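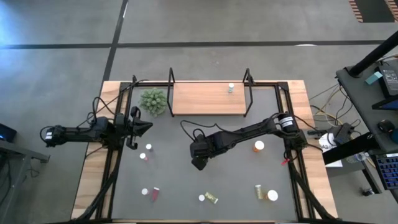 Riet Claeys puts it bluntly in a comment attached to an early version of this entry: the arms are the cheap part, or at least the part you can get a quote for, and everything bolted, plugged or taped around them is where the budget goes wrong.

Bench cell procurement

Bench cell procurement is the planning, budgeting and buying of equipment for a small tabletop robot station, usually two arms on one work surface. Term covers the arms, table and frame, grippers, cabling, power, the operator's desk, small objects used in trials, and spares. Distinct from industrial cell procurement, where guarding and conveyors dominate the cost.

Also called: bench kit buying, tabletop cell planning.

Background

Early bench cells were mostly put together from whatever the lab had. No separate budget line. The arms came out of one account, the table out of another, cables out of petty cash. Buyers in the Jarement program were among the first to ask for a single sheet covering the whole station, and the layout of that sheet (the Jarement sheet) is still copied, often without the name.

Typical configuration

Two arms mounted on opposite rails, facing each other over a shared mat. Metal frame around the table top. A raised shelf at the back if the tasks call for putting things at a second height, as with pill bottles and caps. Desk with keyboard and mouse close by. Floor tape is sometimes laid around the table, cheap and rarely budgeted.

Arm reach is the figure to settle first. Table size follows from it, not the other way round. A cell planned at Dovolport was ordered with a 36 inch table and arms that could not both reach the middle comfortably; the table was replaced and the arms kept. Total delay, five weeks.

Budget lines

Arms. Always quoted as a pair if posible. Sellers discount the second one more often than they admit on the price list. Check whether the gripper is included.

Frame and surface. Aluminum rail is the usual choice, easy to re-drill or shift. Surface color matters for cameras, dark gray mats being common. Shelf brackets come out of this line too.

Cabling. Most underestimated line. Each arm needs power and data, with slack for full travel, and the slack has to go somewhere. Loops over the arm, runs along the rails, then off to a power box on the floor. The Clusier guideline says to buy double the measured length and to price strain relief seperately.

Power. One box per cell. Sharing between neighboring cells is allowed in some sites, discouraged in most.

Task objects. Bottles, caps, lids, small tubs. Low unit cost, high turnover. Small caps roll off and go missing, large lids less so. Buy mixed sizes and colors, and buy the same ones again later if results are to be compared.

Desk and computer. Often left off because "there is one already". Include it anyway.

Spares. Finger pads first, then motors, then cables. One spare motor for the shoulder joint is the common minimum.

Scheduling

Lead times vary. In a survey circulated by Abubakar in April, 34 sites replied, and the median wait from order to first powered movement was around 200 days. Arms were late at fewer sites than brackets and connectors were. Several sites had both arms in boxes for weeks, waiting on the rail.

Usual order of purchase: arms, frame, power, cable, then objects. Some planners move cable up to second place. No agreement on this.

Floor space gets forgotten. The table itself is small, but allow room for the desk, the cable run between desk and table, and a person walking behind. Numbered stations help when there is more than one cell, if only for invoices.

Lease or buy

Leasing suits short projects. Arms only, as a rule; frames and desks are bought. Return conditions should be read closely where the rails have been drilled or the cable ends changed. Elsa Lundgren argued for leasing one arm of the pair and owning the other, so that a working unit stays behind when the contract ends. Few sites have tried it. Dovolport did and went back to buying both.

Criticism

The Jarement sheet has no row for labor. Assembly, calibration and re-cabling are carried by whoever is on site, so two cells with the same sheet total can differ widely in real cost. A revised sheet with a labor row was issued in June 2022. Uptake has been slow, and older copies are still in use at most of the sites surveyed.

See also

Gripper finger wear
Rail mounting
Clusier guideline
Station numbering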